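Chapter 7
Tending a Vise in Simulation: Methods for Testing Pick-and-Place Policies

7.1 Why this chapter begins with a vise

Machine tending is among the oldest jobs given to robot arms. A part is taken from a holder, set between two jaws, clamped, worked on, and taken out again. Each step is easy to state and hard to do well from camera input alone. The part must be gripped so that the faces that matter stay clear of the fingers. It must reach the jaws at the right height and angle. The clamp must close on the part and not on the gripper.

Earlier chapters treated grasping and placing as separate problems with separate scores. In practice the errors add up. A grasp that is off by a small angle may count as a success in a lifting test and still make the later placement impossible. The method described in this chapter, called staged rollout scoring, was developed to measure that effect. It runs a complete task many times in simulation, records a result at the end of each stage, and reports how failures in late stages depend on what happened in early ones.

The running case is the Trenix cell, a simulated workstation used throughout Part III. Its main elements are a tray that holds parts, a blue board with pegs that hold blocks in position, and a clamping fixture with a dark blue bed and grey jaws. Readers who worked through the exercises in Chapter 5 will know the board; the fixture is new.
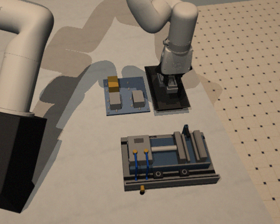 Source: Wulex simulation library, Trenix cell. Reproduced with permission.

Figure 7.1 gives the layout at close range. The gripper is over the tray, with its fingers around a part. The board lies to the left of the tray, and the fixture is in front of both. Two features of this layout matter for what follows. First, the tray is not square to the board or to the fixture, so a policy cannot rely on a single fixed wrist angle. Second, the arms throw broad shadows over the work surface. A policy trained only under flat light tends to treat a shadow edge as the edge of an object, and Section 7.5 returns to this point.

7.2 Stages and their tests

The task is divided into 3 stages: pick, carry and seat. A stage has a start condition, an end condition and a time limit. The end condition is checked by the simulator from the true state of the objects and never from the images seen by the policy.

Pick. The stage ends when the part has left its support and both fingers are in contact with it. Contact with a neighboring part is logged but does not end the run.

Carry. The stage ends when the part is above the target and its speed relative to the table is below a set threshold. If the part slips in the fingers, the amount of slip is stored, even when the carry is counted as complete. This value is used later as a predictor.

Seat. The stage ends when the part rests on the target surface and the fingers have opened. Position error and angle error are both stored. A run in which the part is seated and then knocked over by the retreating gripper is a failure of this stage.

A common mistake is to score the stages on their own, each from a clean start. Clean starts are useful for finding faults in code, but they hide the dependence between stages. In staged rollout scoring the seat stage always begins from whatever state the carry stage produced. Clean-start scores may be reported next to the chained scores — the difference between them is often the most useful number in the table.

7.3 Number of runs

For the Trenix cell, each policy is given 500 chained runs. Starting poses are drawn from a fixed list so that two policies can be compared run by run. The full list holds 696 poses; those not used for scoring are kept back for tuning. A run that exceeds 30 seconds of simulated time is stopped and charged to the stage it was in.

The paired design matters more than the size of the sample. When two policies face the same poses, the runs on which they disagree carry nearly all the information. The Sjöberg table in Appendix C lists the number of disagreements needed at several confidence levels.

7.4 Choice of viewpoint

The scoring method does not depend on cameras, but the policy does, and so does the person who has to find out why a run failed. A close view shows finger contact and the state of the fixture. It does not show the arm as a whole, and a failed carry often has its cause in the upper joints, where a poor elbow position leaves the wrist with little room to turn. For this reason the Skoltlow protocol asks for at least one wide view in each log. 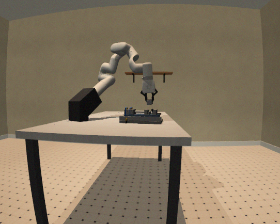

Figure 7.2. Wide view: a gray cube held above the fixture.

In the wide view the whole chain from base to fingertips can be read at once. The elbow is high and the wrist cylinder hangs vertically, a posture that makes it simple to correct the cube's heading by turning the last joint alone. The price is resolution. The cube covers few pixels, and the gap between cube and fixture is hard to judge from one view. A policy given only this camera should be expected to do worse on seat than on pick.

The wall shelf behind the gripper is also worth attention. It takes no part in the task, yet the wrist overlaps it in the picture, and an object detector may merge the two. Background items of this kind should be moved or removed between runs when testing how far a policy depends on them.

7.5 Plan of the chapter

Section 7.6 sets out the stage tests in formal terms. Section 7.7 covers the model that links early error to late failure, with slip as the main predictor. Section 7.8 varies the lighting, including shadow direction, while all object poses are held fixed. Section 7.9 discusses how far chained scores from simulation can be carried over to a physical cell; the short answer is that the order of policies tends to survive the move better than the scores do. Exercises follow, and those marked with a star require the simulator.

Share (3) | Comments (0)
© Wulex Open Textbooks | Contact the editors | Back to top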